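Etley unit walk-through, Tuesday, October 8, 2019. Checked by Gwilym James, copy to B. Mateos

## Exits and aisles

- [x] Front exit clear, sign lit
- [ ] Back exit. Door sticks at the bottom, needs planing. Second time I've writen this up
- [x] Aisles swept
- [ ] Aisle 2 floor tape peeling by the scale

## Storage

- [x] Top shelves under the 200 lb limit
- [ ] Pink and black stock still needs a proper shelf label. Baltasar to do
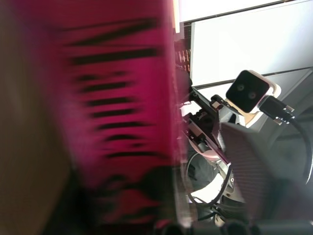
## Fire

- [x] Extinguishers, 5, all tagged. Next service April
- [ ] Alarm panel beeping, low battery. Called Alurard, left mesage

Recheck the back door before Friday.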